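Padex Teaching Station, Bench Model
Made by Ginus
Part of the Idance range

Overview
Specifications
What's in the crate
Recording workflow
Spares

Overview

The Padex is a bench-top station for recording demonstrations on a small robot arm. An operator shows the arm a task in one of two ways: by holding the wrist and moving it directly (hand guiding), or by driving it from a matching leader arm clamped to a second bench (remote mode). Both modes write the same file format, so demonstrations from either can be mixed in a single training set.

The station ships as a table, a back wall, a fixed overhead camera on a post, the follower arm and the leader arm. The arms are supplied with matched joint lengths. No scaling is applied between leader and follower in the standard configuration.

Specifications

Modes: hand guiding, remote (leader arm)
Camera: fixed, colour, 1,080 lines
Gripper: parallel jaw, replaceable pads
Table finish: matte white
Back wall: flat panels, white
Station weight, crated: 54 kg
Power: single wall outlet per bench
Emergency stop: one on each bench, wired in series

Hand guiding

Press and hold the button on the wrist collar. The joints go slack against gravity and the arm can be moved with one hand. Release the button and the arm holds position. The gripper is opened and closed with the thumb slider on the collar. Keep your free hand clear of the elbow joint.

The operator's hand will show in the camera view during hand guiding. If your training method can't tolerate this, use the replay function. The arm repeats the recorded path on its own, and the camera records the replay instead. Objects have to be put back in their starting positions first.

Remote mode

The follower tracks the leader once both are within tolerance of the same pose. The status light on the leader base turns from amber to green. Grip force is not fed back to the leader handle in the base model. A force-feedback handle is available as an option and needs the later controller board (units shipped from July onward have it fitted).

Lost connection stops the follower in place. It doesn't resume by itself. Realign the leader and press Start.

Setting up a task

Clear the table before the first take and keep the lighting the same for the full session. The matte surface cuts glare from overhead fixtures, but direct sun will still wash out pale objects. Solid-coloured blocks are easiest to start with. For pick and place work, use a container with low sides so the gripper can reach in at an angle, and leave open table in front of it for the approach. 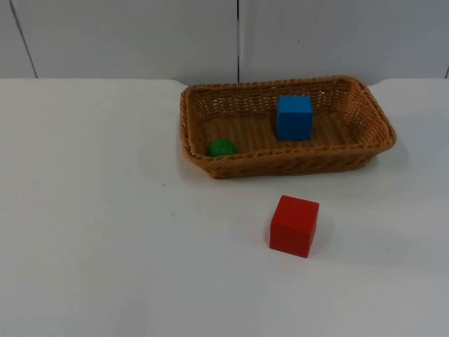
Save a reference still before each take. The Rathnayake software overlays it on the live view at half strength, which makes it quick to put objects back or to shift them on purpose between takes. Vary the start position of the target object. A set recorded from a single position will usually produce a policy that only works from that position.

Takes can be trimmed, tagged or discarded from the foot pedal. A discarded take stays in the recycle folder until the session is closed.

What's in the crate

Follower arm and leader arm
Camera, post and clamp
Table top and legs, wall panels
Foot pedal
3 sets of gripper pads
2 emergency stops with cable

Task objects and containers are not included.

Lead time is quoted with each order. Replacement pads and wall panels are listed under Spares.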